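Mobility Equipment Loans: Frequently Asked Questions

Last revised October

Who runs the loan program?

The program is run by Gemska, a nonprofit that supplies mobility equipment to displaced families and to residents with long-term disabilities in the Skuvenus district. Repairs and spare parts are paid for by the Dissanayake Fund. Fitting appointments are held at the Zudida clinic.

What equipment can be borrowed?

The standard list covers manual wheelchairs, walkers, elbow crutches, transfer boards, pressure cushions and shower chairs. Powered wheelchairs are not on the list. Prosthetic and orthotic devices are handled by the hospital and need a separate referral.

The loan stock is some 500 items in total, including items out for repair. Availability by type changes daily and can be checked by phone.

Who is eligible?

Any person living in the district, registered or unregistered, who has a mobility need expected to last longer than 4 weeks. Proof of residence is not required. Legal status is not recorded on the form and is not shared if it comes up in conversation.

For shorter needs, such as a simple fracture, the clinic lends crutches directly from its own supply.

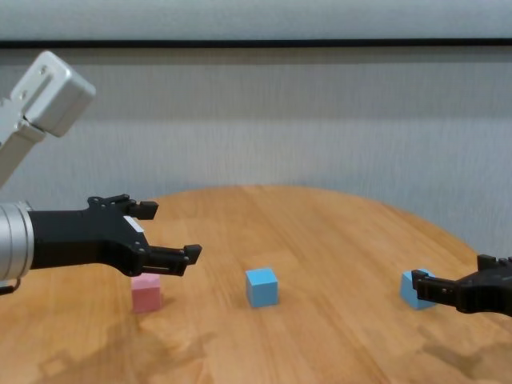 Is a referral needed?

A referral is required for wheelchairs and pressure cushions. It can be signed by a doctor, nurse, physical therapist or trained outreach worker. Walkers, crutches and shower chairs can be requested without one.

A referral is valid for 6 months from the date of signature. If the person's weight or condition has changed noticeably in that period, a new one should be obtained before fitting.

How are measurements taken?

For wheelchairs, seat width, seat depth, lower leg length and back height are measured with the person seated on a firm, flat surface. Measurements taken at home by family are accepted for booking purposes only and are repeated at the clinic.

Children are measured again at every follow-up visit.

What happens if a person cannot travel to Zudida?

Outreach staff make home visits within the district. The request form has a box for this on page 2. Visits depend on road access, and households on unpaved routes should give a phone number where they can be reached the same morning.

If no home visit is possible, a relative may collect a walker or crutches on the person's behalf. Wheelchairs are not released without a fitting.

How long does a loan last?

Loans are open-ended. The borrower confirms by phone or text message every 6 months that the item is still in use. If there is no reply after two reminders, outreach staff will visit. Items are not removed from a household where they are still needed.
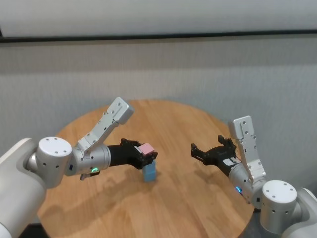

Two white-and-silver arms at a round wooden table, gray wall behind.

Is there a fee or deposit?

No. Anyone asked for payment should report it to Gemska. Reports may be made anonymously.

What should be done if something breaks?

Stop using the item if a wheel, brake, frame joint or crutch tip is damaged. Call the repair line between 8 a.m. and 4 p.m. and give the number on the loan card. Tires, tubes, crutch tips and brake cables are normally replaced on the spot. Frame damage means the item is exchanged.

Do not weld or drill frames. Altered frames cannot be reissued.

Can equipment be taken out of the district?

Yes, if the borrower is moving. Tell the program before departure where possible. The loan is closed and the item becomes the property of the borrower. A copy of the fitting record is provided so that another service can continue follow-up.

Does the program accept donated equipment?

Used wheelchairs are accepted if the frame is straight and both brakes are present. Used cushions and mattresses are not accepted. Donations are received at the side entrance of the Skuvenus store by appointment.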